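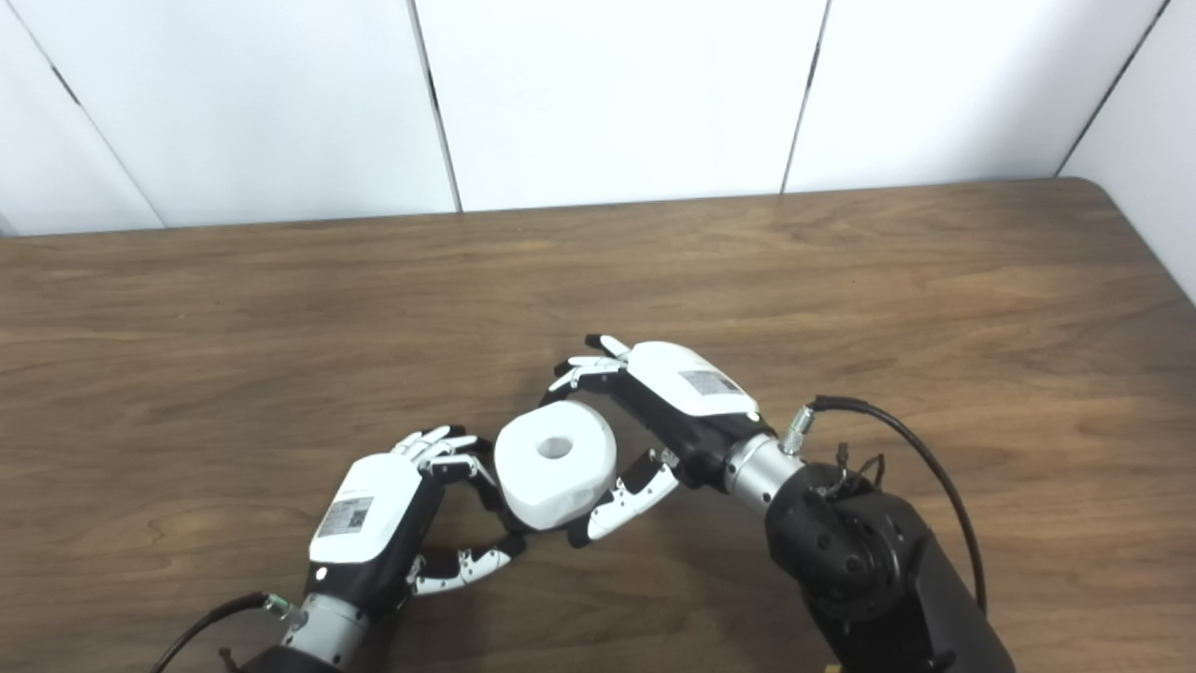
Hi Fotini,

Time for the Sterham hygiene supplies report, so here goes! Spending first, as I know that's what you look at. We had $2955 for the year and there's $211 left as of November 12, 2024. Most of it went on paper rolls, soap and trash bags, in that order, and the paper was a bigger slice than I'd guessed back in June.

We now hand out 165 packs a month from the Camargo Street room. Each pack has three rolls in it (it used to be two, but families kept coming back early and it was silly making them take the bus twice). Xóchitl does the ordering and she's moved us to rolls with a wrapper on each one – they cost a little more, but we were throwing out too many that got grubby on the shelf. The wrappers do crease and the rolls get a bit squashed in the bags, and no one has complained so far.

Packing happens on the big wooden table now instead of on the floor, which my knees are very happy about. Lambros wants a second table. I told him to wait until I'd talked to you!

Two things didn't go so well. The Torklow delivery came late twice, so we ran short on soap and had to send some packs out without it. And the sign-up sheet is still a mess – Ysaline is retyping it and I'll send it over when she's done.

For next year I'd like to ask for the same amount plus a bit for delivery. Could you let me know when the form is due?

Thanks so much,
Zoi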